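How to Mark Out and Run a Block Stacking Station on a White Tabletop

A stacking station takes a tabletop, a roll of black tape and a few colored cubes. The layout on this page is the one I have used since May. Cubes of the same size work best, each in its own color so you can write down the order.

Step 1. Wipe the table and let it dry. Old scuffs can stay. Tape will not hold over grease, so go over the surface twice where the square will go.
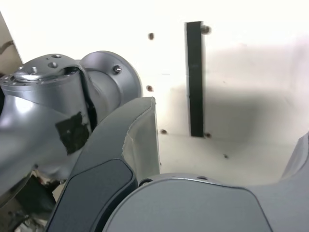
Buy decent tape while you are at it. I use Grisero, 60 feet to the roll, and one roll lasts a long time. Cheaper tape tears ragged and the corners lift.

Step 2. Tape the square. Lay four strips to make a hollow outline, with white table showing inside. Leave enough room that a cube can sit in it without touching tape. Press the corners down with a spoon.

Step 3. Set the order and write it on a card. Ours is red, yellow, bright green, dark green. Keep the two greens apart in the box or they get swapped.

Step 4. Place the bottom cube, then build on it.
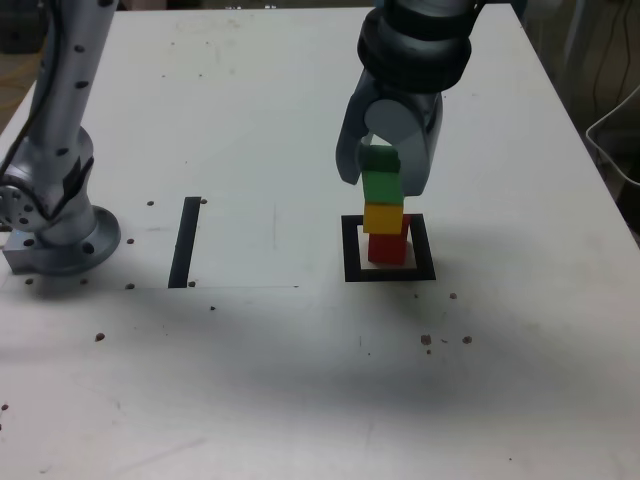
Small errors add up as a stack gets taller. Set each cube down flat, let go, and look at it from the side before adding the next. A yellow cube that sits a little to the left of the red one leaves a sliver of red showing on the right, and the column can still reach four with a slight lean. If the gap gets wider than that, take the stack down to the bad layer and redo it.

Step 5. Park the spare cubes well outside the square – a hand's width at least – so there is clear table around each one. Bring them in singly.

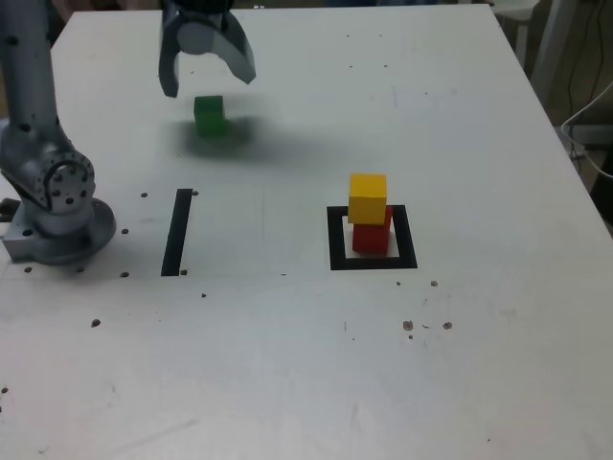
Solange Nguyen wrote in to say she starts over whenever the second cube is off, even slightly, and finds it quicker than fixing things at the third. She also lets the bottom cube sit anywhere inside the outline and only counts a miss if it touches the tape.

I use the same rule for the tape. For the second cube I still nudge it once and carry on.

Step 6. Take the stack down from the top and put the cubes back in the box in card order. Leave the square in place and replace any strip that starts to curl.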